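Fevetora 塑料周转箱系列
产品编号前缀：FV
适用范围：仓储、分拣、教学用品收纳、后厨备料区以外的一般干货存放

产品概述

Fevetora 周转箱系列由 Kemholm 公司设计并监制，面向需要长期、反复使用收纳容器的单位用户。本系列分为彩色不透明款与磨砂半透明款，两款共用同一套外形尺寸，可以混合堆叠，也可以在同一货架上交替摆放。采购单位可按部门、班组或物料类别指定颜色，由我方统一配货。

本页所列内容适用于 2019年11月起出厂的批次。此前批次的箱口翻边略窄，与现行箱盖不能通用，订购箱盖时请先核对箱底模印的批次代码。

颜色与分类管理

彩色款现有粉色、蓝色、灰色三种常备颜色，其余颜色按订单生产，起订量为 500 只。颜色在注塑前混入原料，箱体内外一致，表面划伤后不会露出底色。对实行颜色分区管理的仓库，建议在制度文件中写明每种颜色对应的物料类别，并在入库口张贴对照表。同一颜色不宜兼作待检与已检两种用途。

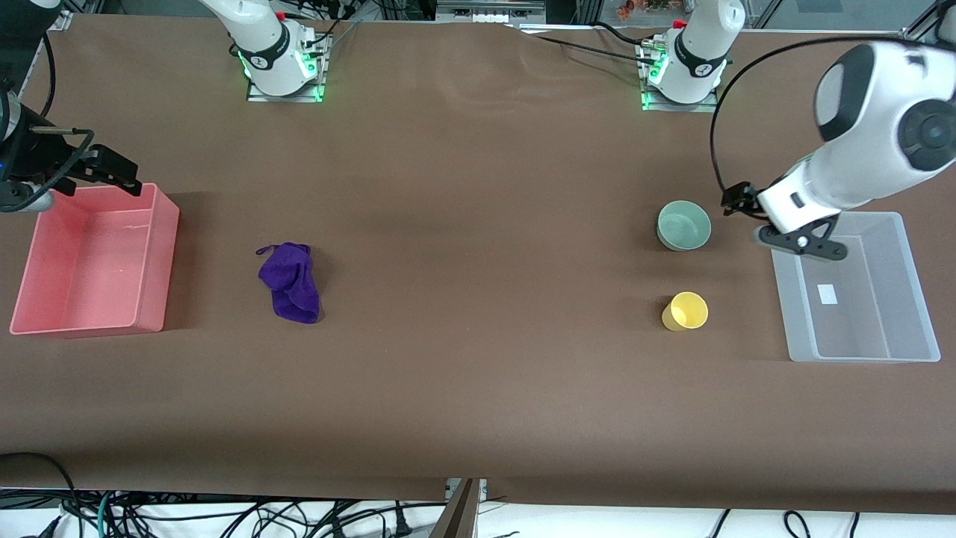

标签槽位于箱体短边外侧，可插入标准卡纸标签，也可直接粘贴不干胶条码。使用不干胶时，请选用可移除型背胶。残胶可用温水和中性洗涤剂清除，不得使用丙酮、香蕉水等有机溶剂，也不得用金属刮刀铲除。

规格

外形长度：700 毫米
单箱额定载荷：50 千克
满载堆叠层数：不超过 4 层
箱体材质：聚丙烯
箱盖：另行订购，分平盖与对开翻盖两种
把手：两端一体成型
可选配件：标签卡、隔板、底部滑轮架

箱体宽度与高度因型号而异，请索取 Fevetora 系列尺寸表。额定载荷指物料在箱底均匀分布时的数值，集中放置重物时应加垫板。

磨砂半透明款

半透明款供需要不开箱即可大致判断存量的场合使用。箱底为平底，便于码放盒装及袋装物品；箱壁带有斜度，空箱可以相互套叠，回程运输时占用空间较小。半透明材料未添加遮光成分，不适用于存放对光照敏感的物品。此类物品请选用灰色不透明款，并加配平盖。

箱底在使用一段时间后会出现细微擦痕，属正常磨损，不影响承载性能。若发现箱底或转角处有贯通裂纹、发白隆起，应立即停用。
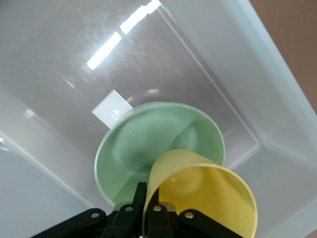

Fevetora 磨砂半透明款，箱内底面

清洁与保养

日常清洁使用软布或海绵即可。批量清洗时，可使用周转箱专用清洗机，具体水温与洗涤剂浓度以随货说明书为准。清洗后应倒置沥干，完全干燥后方可套叠，以免箱体之间吸附，造成分离困难。箱体应存放于室内，避免长时间日晒。靠近暖气片、烘干设备等热源的位置不宜堆放。

使用单位意见

Cornside 配送中心自六月起在零配件库区使用本系列产品。该中心物料主管 Vesela Stojanovska 在使用报告中写道：“更换统一规格的箱体之后，货架层距不必再逐列调整，盘点表也得以简化。希望后续能够提供尺寸更小的隔板。”小尺寸隔板已列入配件开发计划，供货时间确定后将在本页更新。

包装与交货

空箱以套叠方式装运，外覆缠绕膜，箱盖单独装箱。收货时请当场核对型号、颜色与数量，并检查最外层箱体有无运输损伤。如有破损，请在送货单上注明，并保留外包装，以便办理补换手续。常备颜色由 Joubert 仓库直接发货，定制颜色的交货期以书面确认的订单为准。

质量保证

在额定载荷及正常室内使用条件下，因材料或制造原因造成的开裂、变形，由我方免费更换。以下情形不在保证范围之内：

超载或超层堆叠
接触有机溶剂或明火
自行钻孔、切割或焊接
与其他厂家的箱盖、滑轮架混用造成的损坏

办理更换时，请提供订单编号、批次代码及损坏部位照片。

订购与咨询

单位用户可向 Kemholm 公司机构采购部索取报价单、尺寸表及颜色样片。样片在同一订单范围内免费提供。有关定制颜色、箱体压印单位名称以及长期供货协议的事宜，请与机构采购部负责人 Mateja Nikolovski 联系，来函请注明单位全称、收货地址和预计用量。

相关产品：Fevetora 平盖、Fevetora 对开翻盖、Fevetora 底部滑轮架、Fevetora 标签卡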